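Calvo Street Reuse Club
Minutes of the September meeting
Upstairs room, Zaluvby Hall, 7 p.m.

In the chair: Dolores
Minutes: Wen
Present: see sign-in sheet. A very full room, and we ran out of mugs.
Apologies: Patrice, Howard, the Lindqvists

1. Minutes of the last meeting

Approved with one fix. Under "Fall Swap" the word "toasters" should read "posters." Nadia would like it known that she never offered to bring that many toasters.

2. Matters arising

The key to the storage cage has been copied and the spare is in the hall office. Please sign the book when you borrow it, even for five minutes.

The leak over the back stairs has been patched by the hall. Boxes can go back on that side, but Dolores asked that books and fabric stay on the high shelf until we've had a good hard rain and seen how the patch does.

Everyone who wrote a thank-you note to the Ondosach Road school after the summer book drive: they loved them, and they've put them up in the front hallway. They want to do it again next year and have already picked the month!

3. Desktop computers

This was the big item and took most of the first hour, so the notes are longer than usual.

Wen reported that the club has now passed on 142 desktop computers to homes in the neighborhood. There was clapping, and then more clapping when Dolores pointed out that we started with one machine on a card table. Most of these are plain office desktops, the kind that get cleared out when a business moves or a lease is up, and they still have years of homework and email and family photos left in them.

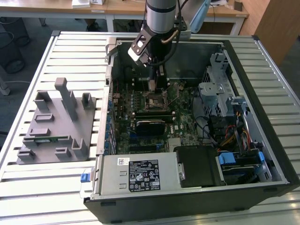 The main question was what we should promise people when they take one home. At the moment we say "it works" and shake hands, and that has been fine, but the requests are getting more varied. Someone learning bookkeeping wants something different from someone who wants to video call a sister in another time zone. After a good back and forth we agreed to write one page that goes home with every computer. It will cover:

What the computer is good for, in everyday words
How much memory it has and whether there's room for more
How the old files were erased, and the initials of the person who did it
Where to come for help, with the drop-in hours
How to bring it back if it isn't wanted

Nadia will write the first draft and Wen will read it out loud to someone who hates computers. If that person gets lost, it goes back for another round.

We also talked about erasing. Everyone feels strongly about this one, and rightly so. People hand us machines with tax returns and baby pictures on them, and they trust us. Agreed: no drive goes out of the building until the erase has been run and written in the log, no exceptions for friends, and no "I'll do it at home." A donor who would like to keep the drive can just say so and we'll hand it over on the spot. Curtis will add a tick box to the donation slip so we ask every time.

Memory and spare parts. We have a lovely problem here in that people keep giving us bags of bits. The drawers by the window are stuffed. Curtis has been sorting and would like an evening set aside for testing memory, with pizza. Yes to both. Anything that fails goes in the recycling crate, and anything that passes gets a sticker with the size on it, in big numbers please.

Keyboards: we're short of ones with all the letters still readable. Mice are fine. Monitors come in waves, and right now we're in between waves, so if you hear of an office closing, speak up early. 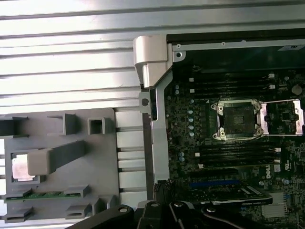 Robel Gebretsadik asked whether we could slow down a little on collecting and spend that time on teaching. In his view a family that gets a computer and a friendly first hour with it will still be using it next year, and a family that gets only the box may not. He would sooner see fewer machines go out and every one of them come with a lesson. There was a lot of nodding at this.

Discussion followed. Dolores liked it very much but worried about the waiting list. Curtis thought the two could go together if pickups happened in small groups, with everyone sitting down at their own machine before they carry it out. Robel said that was just what he had in mind, and that the first hour shouldn't try to do too much: turn it on, get online, send one message, save one thing, find it again, shut down. Nadia added printing. Robel said printing could have its own evening, possibly its own century.

Agreed: try "first hour" pickups through the fall. Robel will lead the first one and Curtis will help. We'll talk about how it went at the next meeting and keep it if people like it.

4. Fall Swap

It's happening, and the hall is ours from 9 in the morning until 4! Setup starts at 7:30 for early birds. Doors at 10.

Layout: clothes on the stage side, books along the radiators, kitchen things near the kitchen, kids' toys in the middle so that parents can see them from anywhere. Electronics will go in the small room, where the outlets are. Last year everyone plugged things in along one wall and the lights went out during the coat rush, so Howard has drawn up a plan showing which outlet goes with which breaker. He sent it along with his apologies. It's a beautiful drawing and it will be taped up inside the door.

Rules stay the same. Bring what you like, take what you like, no money changes hands, and please don't leave a couch in the parking lot and drive off.

Flyers: 200 printed, and Jomex Copy did the cutting and folding at no charge. A huge thank you to them. Take a bundle on your way out. The laundromat, both bakeries and the clinic have said yes to a stack on the counter. Please don't put them under windshield wipers; we had letters.

Food: soup, bread, and the apple cake. Someone moved that there be two kinds of soup and that one of them be lentil. Carried. Someone else moved that there be more apple cake than last time. Carried faster.

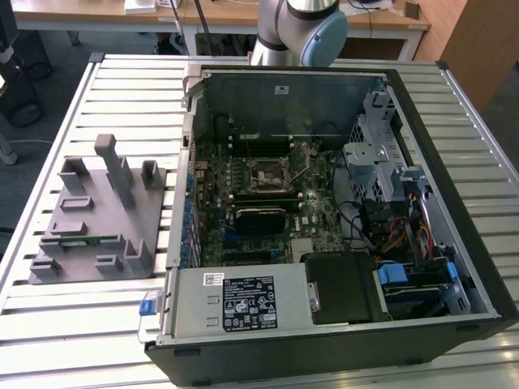 Leftovers were the sticking point again. Clothes go to the shelter shop, who will send a van at closing. Books go back in the cage. Toys can go to the Ondosach Road school if they're clean and have all their pieces. What we don't have yet is a home for odd kitchen appliances, the ones that work perfectly well but were a fad. Wen will call the cooking class at the community center and ask if they want a bread maker or several.

Signs: last year's were too small and too polite. Nadia has offered to paint new ones with arrows. We said yes before she finished the sentence.

5. Money

We have $776 in the account after paying for the hall through the end of the year. That's the healthiest we've been. Suggestions for using some of it:

A second folding cart, with proper wheels
Cable ties and labels
A better lamp for the sorting table
A small fund for bus fare so that people without cars can come to pickups

The bus fare idea got the warmest response and was agreed straight away. Dolores will find out how to buy day passes in a bundle. The cart was agreed too, as long as somebody tries pushing it over the door sill in the shop before we buy. The lamp and the labels can come out of petty cash.

6. Mending table

Patrice sent a note. The mending table has been busy with zippers, as usual, and there's a growing line for lamp rewiring. She'd like another pair of hands for hems, and says that you don't have to be good, just willing to unpick. A new box of thread has come in, including a really gorgeous range of greens. Buttons are sorted by size now in place of color. Opinions on this differ, so give it a month before you complain.

The book on darning is missing from the shelf. If it's at your house, no hard feelings, just bring it back.
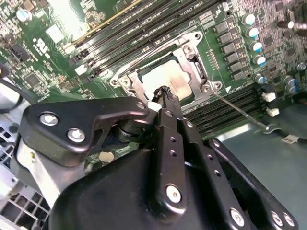

7. News sheet

The fall news sheet is nearly ready. Wen still needs a short piece on the summer book drive and a recipe. Keep it under a page, please. Anyone who got something at the spring swap and loves it is invited to write in and say so, and you don't need to sign your name. These little letters were the favorite part of the last issue, and people stop us on the street about them.

We'd also like to start a "Wanted" corner. So far the list has a piano stool, canning jars with lids, size 4 rain boots and a globe, any decade.

8. Any other business

Someone asked if dogs may come to the swap. Dogs on leashes may come to the parking lot part. A water bowl will be put out.

The hall would like us to stack chairs no higher than the mark on the wall.

Curtis has found a tin of foreign coins in the bottom of a donated filing cabinet. If you gave us a gray filing cabinet with a sticky second drawer, come and see him.

Dolores thanked everyone for a cheerful and noisy evening, and then had to say it again louder.

Actions

Nadia: draft the take-home page; paint the signs
Wen: read-aloud test; call the cooking class; finish the news sheet
Curtis: tick box on the donation slip; pick a memory-testing evening; order pizza
Robel: lead the first "first hour" pickup
Dolores: bus passes; price and push a cart
Everyone: take flyers, bring back the darning book

Meeting closed at 9:10 p.m. Next meeting same room, same time. Bring a mug.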